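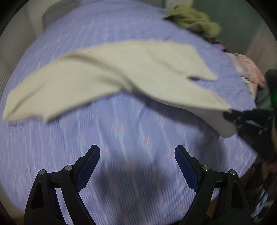 Figure 1. Bedroom workstation, floral sheet, with a long cream cloth lifted above the bed.

Hodatard Household Textiles Study
Progress report to the Gavex program office
Reporting period: through October

1. Status

Work package 2 (folding and sorting on soft surfaces) is on schedule. Work package 1 (inventory and laundering) closed in the previous period and is not covered again except where its results affect the counts below. Work package 3 has not started.

The study examines how household linens are spread, folded and stacked when the only large surface available is a made bed. Earlier work under the Moser grant used a cutting table of fixed height. The bed condition was added at the request of the program office.

2. Work completed

The work plan calls for 700 folding trials on the bed surface. At the end of the period 217 were complete and entered in the trial log. A further 17 were started and discarded, most of them for a wrong item code on the log sheet. Discarded trials are not repeated under the same number.

Items used so far are bath towels, hand towels, pillowcases, light throws and knit pieces. Each item is picked up from a loose pile, laid out on the bed, squared, folded to a set size and moved to the stack. A trial ends when the item is on the stack and the top edge has been checked against the card gauge.

Long, narrow pieces take more time than square ones of the same area. The extra time falls almost entirely in the laying-out step. A long piece has to be lifted clear of the sheet and carried across the bed before it can be set down flat, and the end tends to fold back on itself or twist. Once a twist is set down it is slower to remove than it would have been in the air. The procedure was changed in the middle of the period so that both ends are located before the lift. Trials before and after the change are flagged separately in the log and should not be pooled.

Square items showed no difference between the old and new procedure large enough to report.

3. Surface and bedding

The mattress is covered by a single sheet with no blanket or quilt on top. Two sheet types are in rotation: a plain white cotton sheet and a lavender sheet with a small pink and pale blue floral print and a crinkled texture. The print was selected to give a busier background than the white sheet, against which light towels were hard to pick out by eye.

The crinkled sheet has more drag. A towel pulled across it bunches sooner, and the sheet itself moves if the corners are not tucked in. Corner straps were bought from Dikar and are fitted before each session. They hold well on three corners. The fourth, at the wall side of the head end, works loose and is checked at the midpoint of the session.

Bed height has been left as found. Raising the frame on blocks was considered and dropped - the purpose of the condition is to reproduce an ordinary bedroom, and most households fold at the height they have.

4. Problems and changes

a) Lint. New towels shed onto the sheet in the first sessions. All towels are now washed before they enter the pool.

b) Pile order. The starting pile was being rebuilt in nearly the same order each time. Order is now drawn from a shuffled list kept with the log.

c) Item codes. The codes for knit pieces and light throws differed by a single character, and this accounts for most of the discarded trials. The knit codes have been reissued and the old labels removed.

d) Storage. The closet shelf is full. Finished stacks are kept on the floor of the adjoining room in lidded bins until they go back into the pool.

5. Budget

Spending is within the approved lines. Laundry costs are above plan as a result of item 4(a) and have been covered from the supplies line. No transfer between categories is requested. The remaining Dikar order, for spare straps and bin labels, will be charged to the next period.

6. Next period

- Continue bed trials, with priority to long pieces under the revised procedure.
- Begin fitted sheets. The folding target for these has not been agreed, and a draft will be sent to the program office for comment.
- Replace the strap on the head-end corner or change its attachment point.
- Send a first table of times by item type, with the two procedures listed in separate columns.

The program office is asked to confirm whether duvet covers remain in scope. They appear in the original Hodatard work plan but not in the revised item list.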